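The Water Main on Our Street Is Older Than My Grandmother

Sep 21, 2019

The notice came on a Tuesday, hung on the doorknob with a rubber band. Our street is next in line for a new water main, and work starts in March.

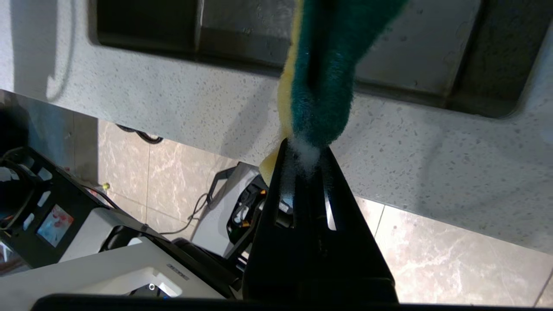
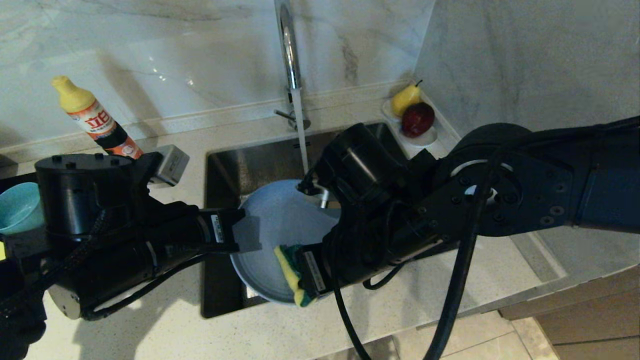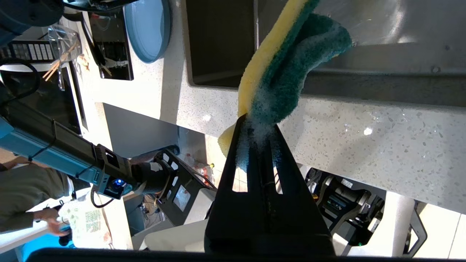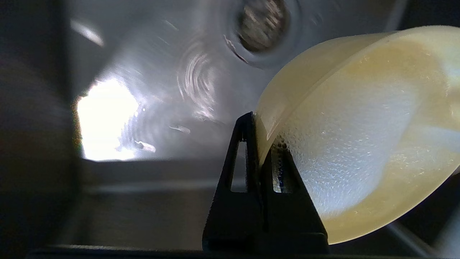 Noemi D'Amico
Homeowner, renter of storage units, writer of this blog

The notice said the pipe under our block is cast iron and was laid before there were sidewalks here. I went to the public meeting at the Curnthorpe library to find out more. I expected a short talk and a map. There was a map, but the talk went nearly two hours, and I took more notes than I have since college.

The town has 76 miles of water main. A little under half of it is the old cast iron. The rest is ductile iron, with some plastic in the newer neighborhoods on the east side. Rupert Fankhauser from the water department went through the break records. Last year there were 138 breaks, most of them in the cold months, and most of them on pipe six inches wide or smaller. Ours is six inches.

I asked why the small pipe breaks more. He said the walls are thinner and the pipe bends when the ground freezes and moves. A larger pipe is stiffer. He also said a lot of the small pipe was put in fast, with rocks left in the trench. You can have a good stretch that lasts another 50 years right next to a stretch that fails every winter. They don't know which is which until they dig or until it leaks.

The plan for our street is to put a new eight-inch line on the opposite side from the old one. While they do that, we stay on the old pipe. Then they test the new line, flush it, disinfect it, and move the houses over one at a time. Each house loses water for part of a day. After the last house is connected, the old main gets capped and left in the ground. Somebody asked if it would be pulled out and the answer was no, it costs too much.

The contractor is Dretent. They did the work on Mill Road two years ago, and a woman in the row ahead of me lives there. She said the crew was fine and the patching was not. The temporary asphalt sank over the winter and stayed that way until the following summer. Rupert said the contract for our street has a date for final paving. He did not have the date with him. I wrote to the department afterward and have not heard back.

Then there is the service line, the small pipe from the main to the house. The town owns it as far as the shutoff at the curb. From there to the basement it is mine. If mine is lead or old galvanized steel, the town wants it replaced at the same time. There is a loan for this that gets paid back on the water bill, and I have the form on my desk.

I went down and looked at mine with a flashlight and a key. You scratch the pipe just before the meter. Lead is soft and shows shiny silver, and a magnet won't stick to it. Copper looks like a penny. Mine is copper as far as I can see, but that only tells me about the end in the basement. I have asked for the tap card, which is the record of what was put in and when. The town keeps these in file drawers and they are being scanned. Ours has not been scanned.

The part that got people talking was the rate. The base charge goes up 7 percent a year for the next four years. For our house that comes to a bit more than a cup of coffee per month in the first year. Arlo Ostrowski, who has a car wash on Route 9, pays a good deal more than we do, and he spoke for quite a while. I think he had a point that the big users were told late. I also think the pipe has to be paid for one way or another, and the rates were flat for most of the time I have lived here.

Parking will be on one side only, starting the week before they dig. If you have a dumpster or a delivery planned for spring, move it up. I'm having the driveway sealed after the paving and not before.

The next meeting is at the library again, same room. I plan to ask about the paving date and whether the two hydrants by the school get replaced in this round or the next one. On the map they were drawn in gray and the legend didn't have a gray.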